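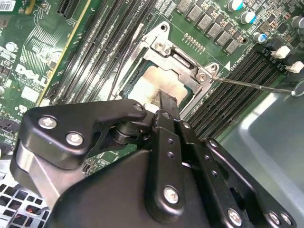 4. Equipment Planning and Budget

The second question of our study is how a small recycling workshop should plan its money before it buys a robot for taking apart office computers. In the earlier sections we treated the robot arm as the main cost. After the trial period at the Homalau workshop, we think this view is too narrow.

Figure 3. Work at the processor socket of a computer motherboard. The tip of the gripper is on the processor, and a thin metal rod reaches the hinge of the socket bracket from the side.

The processor task had a strong effect on the budget. A socket bracket leaves little free space between the two banks of memory slots, and the fingers must be narrow to work there. Narrow fingers are sold separately by most suppliers, and they wear faster than the wide ones. In the first plan, prepared by Ritu Mittal, there were 2 sets of fingers for the whole year. The revised plan has 15 sets, and they are now entered as a yearly expense, together with screws and cleaning supplies for thermal paste.

We asked for offers from two suppliers, Rillov and Quispe. The offer from Rillov had the lower purchase price, but the spare parts were not included and the delivery time for them was 30 working days. Quispe asked for a higher price and kept the common parts in stock. For a workshop with only one robot, a stop of this length costs more than the difference between the two offers. We therefore advise buyers to ask for the delivery time of each small part in writing.

A further point is the wrist camera. Yolanda Grajales proposed to buy a second one at the start and keep it on the shelf, and this was accepted. The software license from Hedance is paid per year and covers up to 99 saved task programs, so we did not plan for an extension.

Training hours for the staff were paid from a different account and do not appear in Table 2. The costs of floor space and electricity are discussed in Section 5.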